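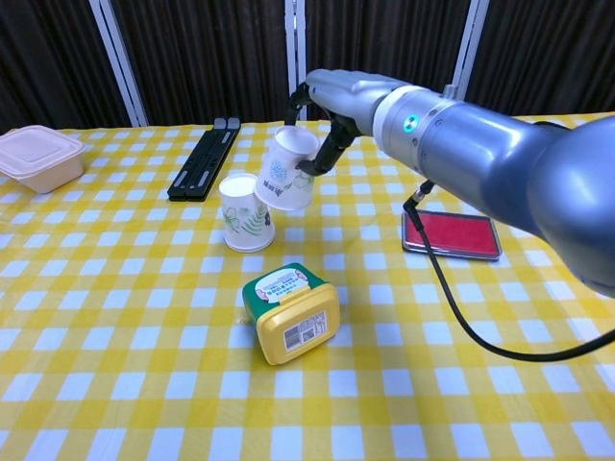
Caderno de bancada

Início > Diários > Garras e mãos

Tempo de leitura: 6 min

27 de abril de 2023

Querido caderno, que é como eu começava os diários aos onze anos e continuo a não saber começar de outra maneira. Hoje foi dia de copos. Copos de papel, os mais banais, um com umas florinhas azul-esverdeadas e outro com folhas de feto, e eu passei quase a tarde toda a pedir a uma mão cinzenta que pusesse um dentro do outro. Há empregos piores, e já tive alguns deles.

Vou por partes, porque se não escrevo hoje amanhã já misturei tudo com a semana passada. A mão é a Royer, a de vários dedos, a que chegou numa caixa tão bem almofadada que tive pena de a desfazer. Até agora eu tinha feito quase tudo com a Skikley, que é uma pinça de dois dedos, paralela, teimosa e fiel como um cão velho. Conheço-lhe as manhas. Sei que precisa de se aproximar do copo bem de lado, sei que esmaga se eu me distraio com o limite de força, e sei também que, quando aperta bem, aperta sempre igual. Com a Royer ando ainda na fase de cerimónia, a tratá-la por você.

O que combinei com a Corina Kuster (ela em Lausana, eu aqui, as duas ao telefone com o volume no máximo) foi fazer a mesma tarefa com as duas garras, no mesmo braço e com os mesmos objetos: agarrar um copo pela parte de cima, levantar, levar até ao outro que está de pé e encaixar. Quinze tentativas para cada uma. Parece pouco, eu sei, e a Corina disse logo que era pouco, mas entre cada tentativa é preciso repor os copos e ver se nenhum ficou vincado, e a tarde não estica.

A Skikley fez doze em quinze. Estava à espera disso, talvez até de treze. As três que falharam foram todas do mesmo feitio: a pinça fecha, o papel cede um bocadinho, a boca do copo fica oval, e depois um copo oval não entra num copo redondo, por mais que se lhe peça com jeitinho. Já escrevi sobre isto neste mesmo caderno, em julho do ano passado, e na altura jurei que ia pôr umas almofadas de silicone mais moles nos dedos. Não pus. Fica aqui jurado outra vez.

A Royer foi outra conversa. Com vários dedos a pressão distribui-se, isso sente-se logo, e o copo mantém a forma quase toda. A que me ficou na memória foi a tentativa em que um dedo preto se encostou ao lado direito do copo e outro passou por cima, por trás da borda, como quem segura um chapéu em dia de vento. O copo ia um pouco inclinado, com a abertura virada para cima e para a direita, e o fundo parou mesmo por cima da boca do outro, ligeiramente à direita, quase a tocar. Parei ali o braço de propósito e fiquei a olhar um bom bocado. Apetecia-me dar-lhe um toquezinho com o indicador, confesso, mas isso não se faz.

O problema dela é justamente essa inclinação. Os dedos não chegam todos ao mesmo tempo, o primeiro que toca empurra o copo antes de o segundo o apanhar, e depois o copo sobe torto e torto vai até ao fim. O braço corrige o pulso se eu lhe disser quanto, só que o quanto muda de pega para pega. Experimentei três ordens de fecho: todos juntos, polegar primeiro, polegar por último. O polegar por último pareceu-me o mais calmo, mas digo isto com a reserva de quem ainda só o viu umas vezes, e de quem gosta de ver o que quer ver. No total a Royer fez nove em quinze, e destas nove houve duas que só entraram porque o copo de baixo teve a gentileza de se mexer. A Corina quer que eu as conte como falhadas. Eu contei-as como boas com um asterisco e ela suspirou com aquele suspiro dela, que atravessa os Alpes sem perder força.

Depois há o cabo, ai o cabo. Sai por baixo do braço, junto ao pulso, passa por um conetor pequenino, desce e anda a passear em cima da toalha até voltar a subir do outro lado. Em repouso não faz mal a ninguém. Mas em certas trajetórias passa à frente da almofada de tinta vermelha, e eu estive a tarde inteira com metade do olho no copo e a outra metade no cabo, a imaginar uma risca encarnada nos quadradinhos amarelos. A toalha era da minha avó, convém dizer, e gosto muito dela. Tenho de arranjar umas abraçadeiras de velcro e prender aquilo ao antebraço com folga suficiente para o pulso rodar. Na Skikley o cabo é mais curto e nunca me tinha dado esta ralação.

Quanto ao controlador, continuei com o Hultunau, e cada vez me dou melhor com ele. Demora a arrancar (vinte e nove segundos, cronometrei enquanto comia uma bolacha), mas depois é de uma pontualidade que dá gosto. O outro, o Olport, está ainda por experimentar com a mão nova. Com a pinça tinha-me dado uns soluços no fecho, uma hesitação mínima quando os dedos encontram resistência, e eu suspeito que numa mão com mais dedos esses soluços se vão somar. Ou então não, e fico eu com cara de tola, o que também seria uma boa notícia. Fica para a próxima semana.

Ao fim da tarde ainda tentei, fora da conta, agarrar a embalagem verde de tampa amarela, a que estava deitada de lado. Não era preciso, já tinha as trinta tentativas anotadas, mas uma pessoa olha para uma embalagem deitada e pensa: ora, só uma vez. Pois a mão abriu, desceu, fechou, e levantou-a à primeira com uma segurança que me deixou de boca aberta! Tanto trabalho com o papel, que é leve e cede, e o plástico foi como apertar a mão a um vizinho. Pus a embalagem outra vez na mesa, fiz-lhe uma festa e não repeti, para não estragar.

Em frente disso tudo, o que penso eu? Penso que para copos de papel, se amanhã alguém me obrigasse a escolher, ainda escolhia a pinça velha com as tais almofadas moles que não comprei. Mas penso também que a Royer tem ali qualquer coisa. Mesmo nas tentativas que falhou, o copo saiu direitinho, sem um vinco, e pude usá-lo outra vez. Com a Skikley gastei uns quantos. A Corina acha que estou a comparar uma garra afinada durante meses com uma mão que conheço há dias, e nisso tem toda a razão, embora eu lho tenha dito só depois de dar duas voltas à conversa.

Coisas para não esquecer, que escrevo já com a letra a cair para a direita: baixar a velocidade na última parte da descida, talvez para cerca de 12 milímetros por segundo; medir a inclinação do copo logo depois da pega e antes de levantar; trocar as posições dos dois copos, a ver se o das florinhas é mais mole do que o dos fetos ou se sou eu que embirro com ele; ligar à Corina antes das 21, que depois ela janta e não atende.

Arrumei a tinta, enrolei o cabo, sacudi a toalha à janela. Sobrou uma bolacha no pacote e deixei-a para amanhã de manhã, com o café.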